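The Maintenance Phase
By Antonina Stetsiuk
September

The reading at 6.40 was 77.0 kilograms. Kvaran entered it in column B, under the previous morning's 77.0, and waited for the chart to redraw. The line stayed flat. It had been flat for 14 days.

The Prollmont plan allowed for this. Page 20 of the handbook called it a plateau and gave the procedure: weigh all food before cooking, record oil separately, check the scale against a known mass. Kvaran had done the first two from the start. For the third he used two unopened bags of flour and a dumbbell. The scale was correct to within its stated tolerance.

He made porridge with 40 grams of oats and water to the line on the jug. The pan was rinsed into the bowl so that nothing was left unrecorded. He ate standing up, with the spoon in his left hand, as the handbook recommended for slowing intake. It took six minutes longer than it used to.

His target was 73. He had chosen it because it was what he had weighed when he moved to Vasthorpe, according to a form from the surgery that he had kept in a folder with the boiler papers. The form did not record anything else about that year. He remembered that he had walked to work then, and that Rovura had still been living in the house and had done most of the cooking, by eye, with butter.

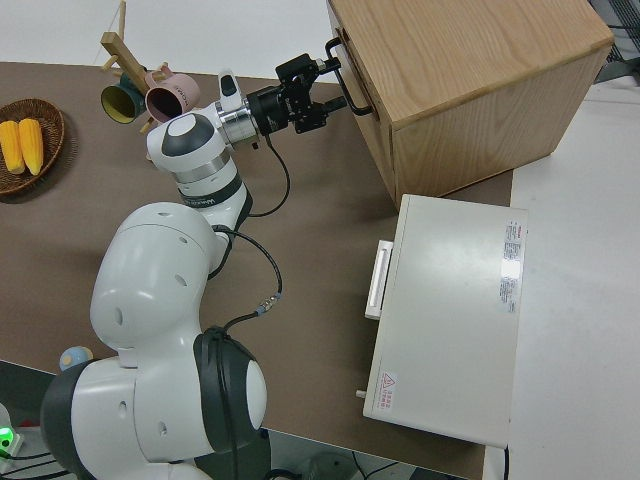 At noon he rang the Prollmont advice line. The adviser asked for his daily average and he gave it to her to one decimal place. She asked about drinks, sauces and anything eaten while preparing other food. He said there was nothing in those categories.

"And Sundries?" she said.

"I don't use Sundries."

"Most people have something in Sundries."

He looked at the sheet. Column H was empty from top to bottom. She suggested a maintenance phase, in which intake was raised by a fixed amount for two weeks and then lowered again. It was on page 31. He wrote the page number down and thanked her.

The permitted increase came to one slice of bread with a topping, or an equivalent. Kvaran read the table of equivalents twice. Butter was listed at 10 grams. He had none in the house, so he put on his coat and walked to the shop by the canal, which was further than the other one, and bought the smallest block they had.

He cut the bread, toasted it and placed the plate on the scale. He pressed the button to zero the display. Then he spread the butter until the display showed 10, and went on until it showed 19, and took the plate off.

He sat down to eat it. The kitchen window was open and someone further along the terrace was frying onions. When he had finished he wiped the knife, closed the butter in its foil and put it in the door of the fridge, where there was a moulded compartment for it that he had been using for batteries.

He opened the sheet. In column C he entered the bread. In column D he entered 19 and left the cell as it was, although it turned red. The phone was on the table beside the laptop. Rovura's number was still the second one in it – the first was the surgery.

He moved to column H and typed "walk, 20 minutes", which was the wrong sort of entry for that column. Then he picked up the phone.

Contact | Copyright Antonina Stetsiuk. All rights reserved. | Back to top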